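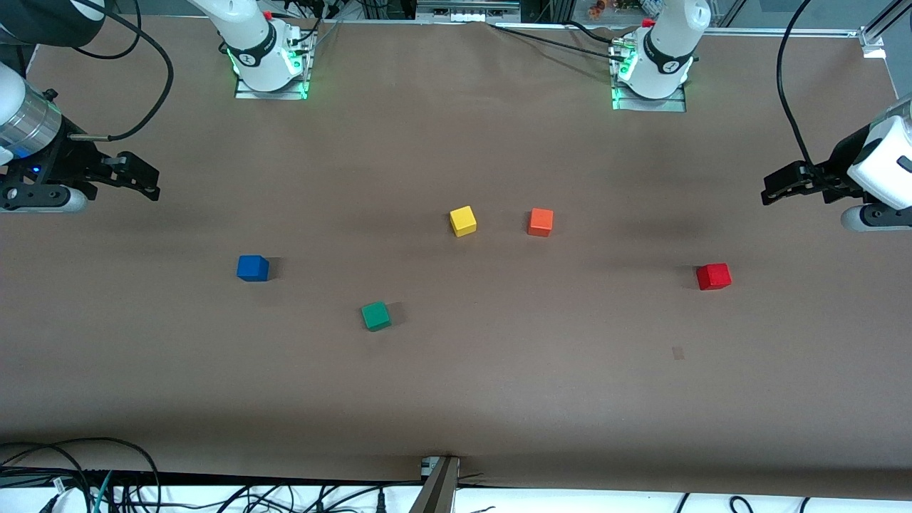

Two arms, five cubes, brown paper on the table.

Topic: Symbol map drops rows after switching to the lookup table

mmollel
I keep a workbook in Altero that plots service calls by zip code. Until September the latitude and longitude came straight from the source file and the map was fine. Then we moved to a separate lookup table with zip in one column and the two coordinates next to it. I joined it to the calls sheet on zip.

Now the map shows far fewer points than it used to. The bar chart on the same dashboard, which doesn't use the lookup, still has everything. The corner of the map says 80 unknown locations. I clicked it and chose "filter data," which made the message go away but of course the points are still missing.

What I have checked so far:
- Latitude and longitude are both set to number (decimal)
- Both are marked as geographic roles
- The join is a left join with calls on the left

Any ideas where to look next?

yutingkan
Check the type on zip in both tables. If one is text and the other is a number, the ones that start with zero won't match. 02139 becomes 2139 when it gets read as a number. Altero will convert one side without telling you so you don't get an error.

Are the missing ones in the Northeast?

mmollel
Most of them, yes. Massachusetts and New Jersey are nearly blank. There are a few missing in Texas too.

Calls has zip as a string. Lookup has it as a whole number.

yutingkan
That will be the Northeast, then. Change the lookup zip to string at the source, before the join. If you change it inside the workbook the zero is already gone and you will have to pad it back on:

RIGHT("00000" + STR([Zip]), 5)

Texas is something else.

g_montoya
I would not pad. Padding hides bad rows. If somebody typed a four digit zip by mistake you turn it into a valid looking zip in the wrong state and it lands on the map as if it were real. Reimport the file with the column set to text and leave it alone.

yutingkan
If the source is a CSV somebody opened and saved in a spreadsheet, the zeros are already gone in the file. Reimporting as text gets you "2139" as text. Then you have to pad no matter what.

g_montoya
Then get the file again from whoever made it. I have cleaned up after padded zips twice and both times it took longer than asking for a fresh export would have.

fchege
You can do both. Pad, then make a second field that flags any row where the original length was under 5, and compare the state from the padded zip with the state in the calls table. Anything that disagrees goes on a separate sheet. We have 40 branches sending us files and there is no way to get a clean export from all of them.

mmollel
I opened the CSV in a text editor and the zeros are there. So it was only the import. I set the column to text and refreshed. Massachusetts and New Jersey are back. Unknown locations is down to 6.

I also had to take off the filter I added when I clicked the message. It stays on the sheet even after the data is fixed. It took me a while to find it because it shows up under the latitude field.

fchege
Yes, that filter catches a lot of people. I never use that option. Choose "show at default position" while you are working so you can see how many are bad, then decide at the end.

muthoni_r
For the Texas ones, look for PO box zips and single-building zips. Many lookup tables only carry zips that have an area. Ours came from Stemeo and leaves them out. I keep a small extra table with those zips and a point for each, and union it to the main lookup. It has 20 rows and I have not had to touch it much.

mmollel
All 6 are PO box zips. Thanks. I will do the extra table.

One more thing while I'm in here. Before the change each call was one dot. Now I get one dot per zip. Is that the lookup?

muthoni_r
Yes. Every call in the same zip now has the same coordinates, so the dots sit on top of each other. Put call count on Size and you will at least see which zips are busy. If you want to keep one mark per call, add Call ID to Detail and lower the opacity, but they will still stack.

g_montoya
Or jitter them. Add a small random offset to latitude and longitude.

muthoni_r
I don't like jitter on a map that other people will read. They zoom in and think the dot is the address. One of our field managers drove to one.

g_montoya
Put a note on the map. It is fine for seeing density, and size circles overlap badly in cities. They are different tools.

fchege
If the old coordinates are still in the source file I would go back to using those for the point map and keep the lookup for a filled map by zip. There is no need to choose one for the whole workbook.

mmollel
The old columns were dropped when we moved to the Kaijage system, so that is out for now. Going with size and count. Marking this solved.

Comments (3)

arkerik_user: Same problem with county codes, same fix. Alabama through Connecticut all start with zero.

tpw: The padding formula gave me an error until I wrapped the zip in INT first. Mine was coming in as a decimal.

dotmapper: Is there a way to remove the unknown locations filter from every sheet at once? I have it on all of them.

Contact | Terms of use | Copyright the forum and its posters | Back to top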